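28/05/2025

Dye bench, batch 11, reds again

Started late, kettle scale had to come off first. Vinegar soak, 2 rinses. Do this BEFORE weighing out next time, I had dry powder sitting open in the cups the whole while and it picked up damp.

Recipe same as March except the salt. March used the coarse stuff from the Tovari sack and it never fully dissolved, there was grit in the bottom of the pot and I think that's where the speckling on the cotton came from. Fine salt now. Dissolves before I get the spoon out.

Bath: 200 g dry cloth, water to cover plus a hand's width. Scarlet at full strength in pot A, half strength in pot B. Cloth in wetted out, stirred hard for the first stretch and then every so often. Got distracted by the phone and pot B went unstirred for longer than it should have. Expect streaks. If there are streaks don't blame the dye.

Soda ash in after that. Poured too fast in A, again. Needs to go in down the side with the cloth pushed over, it says so on the wall in my own writing.

Water through the Filtport cartridge this time. Tap here is hard enough that the reds go a bit brown and sad. Can't say yet if the filter fixes it, want the swatches fully dry and next to the March ones in daylight before I write anything down as a result. Cartridge is rated for 1,000 liters by the label and the tally sheet has gone missing, so somebody start a new one please, tape it to the pipe.

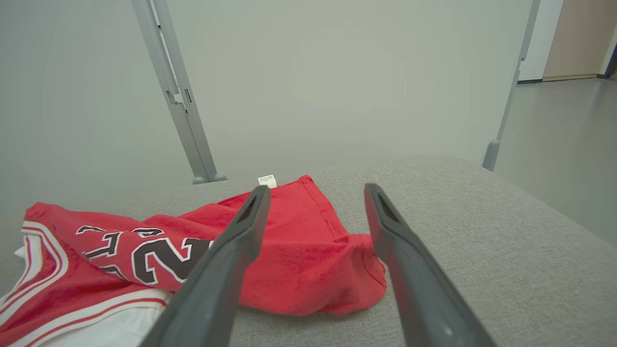
Polyester is still the problem. Tried the disperse red on the offcuts at a proper rolling boil with the lid on and it took, sort of. Color is decent at the fold and thin everywhere else, so too much cloth for the pot. Smaller pieces or the big stock pot. The smell is bad either way, door open and fan on, not one or the other.

Also the thread. Seams on the blend pieces stayed pale because the thread is poly and the cloth mostly isn't. Looks fine if you pretend it was on purpose. For the Dambrauskienė order it will not be fine, they want it even all over, so either we unpick and resew with cotton thread or dye the yardage before it gets cut. Second one obviously. Have to tell them it adds time.

Rinse notes: cold until the water runs nearly clear, then hot with a drop of detergent, then hot again. A took forever. B cleared fast, which worries me a little, could mean the dye never bonded or could just be the lower strength. Rub test on white cotton when dry.

Clusus fixer: used it on half of the A swatches, left the other half alone. Notched the corner on the fixed ones. Do not cut the notches off when trimming, this happened last time and we had a pile of identical red squares and no idea.

Costs, quickly. Scarlet is the one we run out of, order with the soda ash so it's one delivery. Gloves nearly gone too, mediums. The larges are useless, they fill up at the cuff.

To do
wash fastness on A and B, one cold one warm
find the March swatches (blue folder? not in the blue folder)
new tally sheet for filter
scrub the sink before it stains for good
lable the jars, the two reds look the same dry

Left A hanging over the drain, B on the rack by the window. Don't stack them, they will print on eachother. Will look in the morning.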